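Household Help > Bedroom > Clothes and Storage > Rails and Hangers

Sports top on an open rail: creases, bumps in the shoulders and a sleeve that lies on the bed

Filed under: hanging clothes, small bedrooms, creases

349 views | 11 comments | 4 shares

Séverine Masson

Good evening to all. I have moved in January to a smaller flat in Prirach and the wardrobe in the bedroom is already full. There is no good wall for a second one either, because one wall has the window, one has the radiator and the third has the door in the middle. So I have bought an open clothes rail from Brindon, the metal kind, and it stands next to the bed. It cost 44 and I am satisfied with it in general. The wardrobe I liked was 349 and it would have covered half of the radiator.

My difficulty is with the sports clothes. Shirts and blouses are fine on the rail. But I have a long-sleeved training top which I wear for my running group, and I never manage to keep it nice. If I fold it, it slides open on the shelf. If I leave it out, it becomes full of small creases, and these do not go away by wearing it as they do with cotton. I do not dare to iron it.

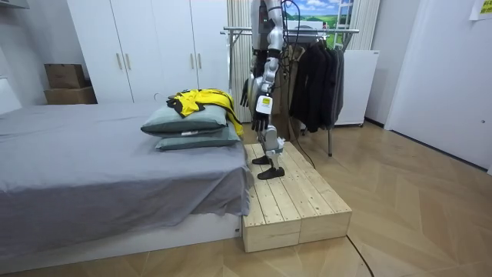 My bad habit, I admit, is that I take off the clothes in the evening and put them on the nearest soft thing. In the morning I want to find everything quickly, and I am not a person who is awake at six. So the top ends crumpled on the pillows, with one sleeve hanging down the side, and then I also have to move the pillows back to the other end of the bed before I can sleep. I know that the simple advice is "hang it up immediately", and I am trying to do this. But then comes the second problem.

When it hangs, I get two little bumps at the shoulders, like small horns. It is visible when I wear it, mainly at the black trim, which becomes wavy. I use wooden hangers, which I have brought from my parents' house. I thought that wood is always better than wire, so I was surprised.

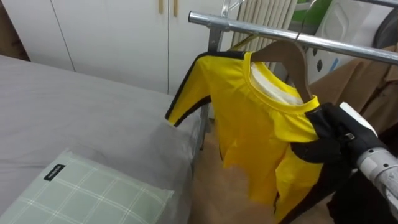 My training top on one of the wooden hangers, with the sleeve over the side of the bed.

And the third thing, the rail is too close to the bed. I have 11 cm between them, I have measured it. The sleeve always lies on the sheet, and when I sit on the bed to put on my socks I sit on the sleeve and pull the whole top to one side. Maybe this is also where the bumps come from?

So I would like to know:

– Is it better to hang or to fold such a top?
– Is a wooden hanger wrong for it?
– What can I do with the sleeves, if I cannot move the rail much more?

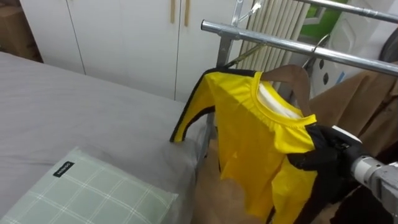
Collar, hanger and hook on the front bar, left sleeve down to the corner of the bed.

Thank you in advance, and excuse my English please.

Lorenz Moser
Marked as helpful by 44 members

Hello Séverine,

I had the same rail problem for four years in a room in Panau, so I can tell you what I have learned. I will go in the order of your three points.

Hang or fold: both are possible. For a top that you wear two or three times in the week, I would hang it. For one that rests for months, I would fold it or roll it, because a stretchy fabric gets slowly longer when it hangs. You can see this on old sports clothes, where the back has become longer than it should be.

The hanger: wood is not wrong. What matters is how wide it is and which form the ends have. Lay the top flat on the bed, buttons or zips closed if there are any, and put the hanger on it. The ends of the hanger should stop a little before the shoulder seam. If they go past the seam and into the sleeve, you get exactly your horns. Many wooden hangers are made for men's jackets and are simply too wide for a slim sports top. I suppose your parents' hangers are of this sort, but please measure and do not believe me blindly.

If the width is right and you still have bumps, the ends are too pointed. You can pull a piece of an old thick sock over each end. It is not beautiful, but it works very well and it also stops the top from sliding.

There is one more thing which I did wrong for a long time. Do not push the hanger through the neck from above. Put it in from the bottom of the top and let the hook come out at the neck. Then you do not stretch the ribbed collar. With a tight collar this makes a big difference after one year. When it is on the rail, hold the top at the shoulder and pull it a little, first on one side and then on the other, until the seams lie equal on the wood. I take the cloth just beside the collar for this, and never the collar itself.

The sleeve: fold both sleeves to the back, cross them behind the top, and put one small clothes peg where they cross. Please use a peg without sharp teeth. Then nothing can lie on the bed and you can sit there in peace.

For the creases that are already there, hang the top in the bathroom while you have a warm shower, and afterwards stroke it down with the flat hand. Let it dry completely before it goes back next to other clothes.

Greetings, Lorenz

Mihret Derese
Marked as helpful by 11 members

I agree with most of what Lorenz has written, only I do not agree about the peg. I tried a peg with a running jacket and it left a mark on the sleeve which stayed until the next washing. What I do now is easier: I turn the hanger so that the front of the top looks away from the bed, and I put each sleeve in the opening at the bottom, from outside to inside. It looks a bit strange, like a person with the hands under the shirt, but there is no mark.

You could also think about which clothes hang at which place. Put at the bed end of the rail the things without sleeves, for example trousers folded over the hanger, or skirts. All the long sleeves go to the far end. When I changed this in my own bedroom I did not have to move any furniture.

And for the evening, please get yourself one single hook on the door. I have one from Zürcher, a plain one, and what I take off at night goes there and not on the bed. In the morning I decide if it is for washing or for the rail. Perhaps you will say that it is only another heap in another place, and it is true that mine has sometimes three or four things on top of each other. But I do not find them under my pillow.

I would not steam it in the bathroom if the bathroom has no window. Mine has none, and the clothes came out with a smell.

Nhàn Lục

Just fold it. I fold all my sports clothes in three parts and stand them up in a shoe box, and they do not slide open because they hold each other. The box can go under the bed if there is space. Hangers are for shirts.

Comments on this page (showing 3 of 11)

Séverine Masson: Thank you to everybody. I have measured with the top lying flat and Lorenz is right, the hanger goes past the seam on both sides. I have ordered narrower ones. I am trying Mihret's way with the sleeves in the meantime.

Severin Auer: Small question to Lorenz, does the sock also work on the thin metal hangers? I have a whole bundle of them from the dry cleaner.

Lorenz Moser: Yes, but you need to fix it with a few stitches, otherwise it turns around the wire.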